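The ad said it went together in 20 minutes. I had the box open on the floor at four in the afternoon in February, and I read that line again on the side of the carton, and I decided right there that whoever wrote it had never owned knees.

It was a Stovstead, which I'd never heard of. My sister swore by Brandthorpe, but Brandthorpe wanted real money for a rack, and this one was on sale at the Tolness outlet off the highway. Poles, rails, corner joints, a panel for the bottom. It promised to change how I lived. A rack! I had a husband once who promised the same thing and he came with fewer parts.

I read the reviews before I bought it, all 852 of them, or enough to feel I had. 577 people had given it five stars. I don't trust five stars. Five stars is somebody who hasn't put a coat on it yet.
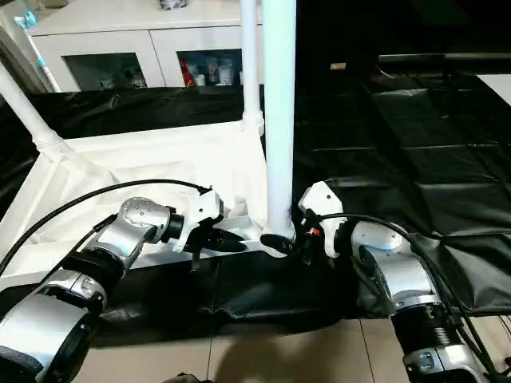
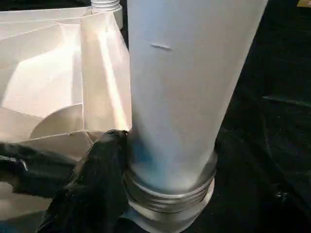
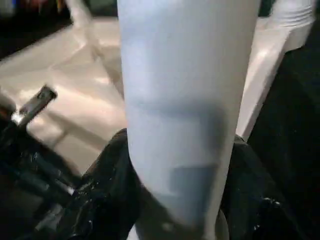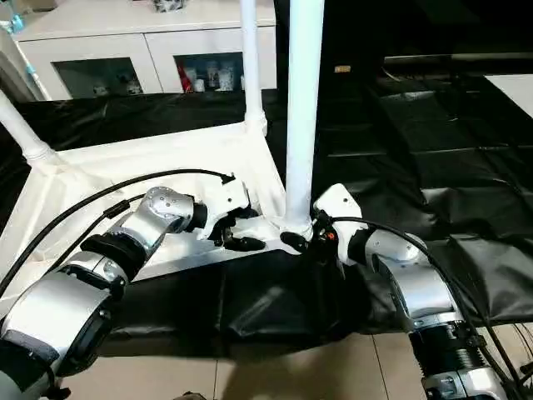
My mother had a rack in the back hall on Renaud Street that my father welded out of pipe, and it held every wet coat of my childhood without a word. It was ugly and it bit your shins. I thought about it while I looked at the Stovstead, all white, with that one tall pole going straight up from the corner joint at the near right of the base and another going up behind it. The one at the left leaned outward, as if it had somewhere else to be. My father would have leaned on it with one hand and then looked at me.

So I leaned on it with one hand.

It held. I leaned harder. It made a small sound, down low, and I stopped, and I said out loud that I was only checking.

The instructions had a drawing of a smiling person with no face, only the smile. According to step six I should have felt a click. I hadn't felt a click. I went back and pushed on each joint again until my thumb hurt, and maybe there was a click in there somewhere, or maybe that was the thumb.

By then it was dark out and I hadn't eaten. I made toast and stood in the doorway with the plate. From there the thing looked fine, and I didn't care for that, either. The cheap bookcase looked fine from the doorway too – right up until the night it let go of the encyclopedias.

My sister called around eight. She wanted to know if it was up.

"It's standing," I said.

"That's what up means."

I told her we'd see. She asked what I was going to hang on it first and I said nothing heavy, probably a scarf. She said a person doesn't buy a rack for a scarf. I said a person might if she'd read the reviews.

After we hung up I got the scarf, the gray one, and put it over the rail. Then I turned off the light and lay in bed with the door open, listening.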